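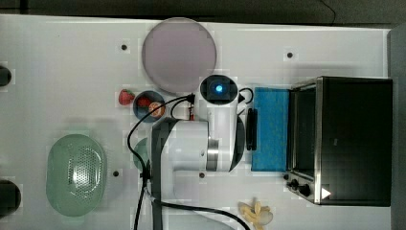
Ticket 2860 — Prorkadham kitchen, toaster oven
Status: solved, leaving open until Monday

Problem: the oven kept shutting off partway through a snack batch, always at 225 degrees.

Tried the other outlet, no change. Reseated the crumb tray, no change. Then I pushed the door in hard until it clicked, and it ran all the way through 2 batches. Love it when it's the easy one!

The Mavitz manual lists a worn latch under code 886, so I've ordered one. Fruit on the white table is up for grabs — try the orange.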